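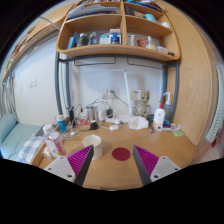

Coaster

A coaster is a small flat piece of material placed under a cup, glass or bottle to protect the surface of a table or desk. Most coasters are round or square and a little wider than the base of the vessel they hold. They are made from cork, felt, wood, stone, rubber, glass and thick paper board. In bars, the paper kind is usually called a beer mat.

Name

The word first referred to a low tray or stand, often silver, used to pass a decanter along a dining table after the cloth had been removed. The tray was said to "coast" from guest to guest. The sense of a mat for a single drink came later.

Use

Cold drinks collect water on the outside of the glass, and this water runs down to the table. On shellac or lacquer it can leave a white ring where moisture is trapped in the finish. Hot cups can leave similar marks. A coaster soaks up the water or holds it away from the surface. Absorbent types need to dry between uses. Hard types, such as glazed tile, often have a raised rim and a cork or felt backing.

Desk coasters are also sold for use beside computers and papers. Bottles are less often given one than mugs are, although a chilled plastic bottle drips in the same way.

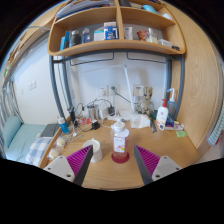
Hortensia Escobar has argued that absorbency matters less than size, and that a mat narrower than the vessel does more harm than no mat, as it holds a wet edge against the wood. Yevhen Hordiienko disagrees and puts most rings down to worn finish.

Manufacture

Paper board coasters are made from wood pulp pressed into sheets, printed and die-cut. The Hasberg mill produced them in sleeves of 100. Its Manduron line used two layers of board with a printed face on each side.

Collecting

Collectors of beer mats are known as tegestologists. The Melnychuk collection, shown each July, lists 3,676 mats, of which 2,530 are round. Unused mats are preferred. Split or stained ones are normally kept only when no better copy is known.

See also

Placemat
Trivet
Doily
Cup holder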